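Casual bakery hand wanted, early starts, Fornberg

Hi, I'm Hala Nimri and I run Pledeck, the little bakery on the corner opposite the Fornberg post office. You've probably walked past and smelled it. I'm looking for one more person to join us on the early shift, and I'd rather write this myself than get an agency to do it, so please forgive the rambling.

First the hours, so you can stop reading now if they're no good for you. We start at 4 am and finish by 10.30, four mornings a week. You get Monday off because we're closed. The other two days off we sort out between us, and I try to stick to the same ones each week so people can have a life. The role starts in May and there's a fair chance of it becoming permanent part-time after the winter.

What you'd be doing: shaping rolls and loaves, filling trays, glazing, loading the racks, packing the cafe orders and keeping the benches clean as you go. On a normal morning we send out 300 rolls before the doors open, plus the sourdough, plus whatever Jilell (the cafe up the hill) has decided it wants at the last minute. They're lovely people and they're our biggest customer, but they do ring at ten to five asking for extra focaccia. You get used to it.

You don't need a trade certificate. I've taught people who'd never touched dough before and a couple of them are now better at plaits than I am. What I can't teach is turning up. If you're someone who hears a four o'clock alarm and rolls over, this'll make you miserable, and me too.

It's physical work. Flour comes in heavy bags, the trays are hot and you're on your feet the whole shift. We've got a trolley and a proper lifting routine, and I'll show you both on day one. Good closed shoes are a must. Aprons, hats and masks are on us.

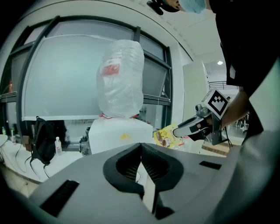 Is it true you let people do a trial shift before deciding? Tamsin asked me that when I first mentioned the job on our noticeboard, and also whether the trial would be paid, as her last place didn't pay for hers. Yes to both. You come in for two mornings, you get the full hourly rate for each one, and afterwards we have a coffee and talk about whether it suits you. If you hate it, no hard feelings, and you take a loaf home either way.

Pay is the award rate for your level, plus the early morning loading and weekend penalties. I pay weekly and super goes in on time. There's also a $200 shoe and clothing allowance once you've finished your first month, which I brought in after wearing out my own third pair in a year. And bread, obviously -- as much as your household can eat. My neighbours have started hiding from me.

A bit about the place. I bought it from the Aravena family, who'd had it for years and still come in to tell me the finger buns were better in their day (they might be right about the icing). I kept the big deck oven and most of the recipes, and added the seeded rye and a cardamom knot that sells out every Saturday. You'd be on the team with me, one other baker and the two who look after the front counter. We're a small crew and we talk a lot, mostly about food and whose turn it is to choose the radio station. Talkback is banned before six.

Getting here can be the tricky bit. No buses run at that hour, so you'll need a car, a bike with good lights or a place within walking distance. There's free parking behind the shop and a spot to lock a bike just inside the back door. If you live out past the showground, ask me about sharing a lift, as our other baker comes in from that side.

You'd need to be 18 or over and have the right to work in Australia. A food safety certificate is handy, but if you don't have one I'll pay for the online course and you can do it in work time. If you've got a flour allergy or asthma, have a chat with your doctor before you apply. Flour dust gets everywhere, no matter how careful we are.

I'd be very happy to hear from people coming back to work after a break, parents who want to be done before lunch, and anyone who's been told they're too old to learn something new. My best-ever hire was a retired school cleaner who'd been up at that hour all her life anyway.

To apply, drop a note in at the counter any time before we close at 2 pm, or use the contact form on this site. No fancy resume needed. Tell me a bit about yourself, where you've worked (if anywhere), which days you can't do and what you like to bake or eat. I read all of them and I'll write back to everybody, though it may take me a few days, and it'll probably be in the afternoon once I've had my nap.

Cheers,
Hala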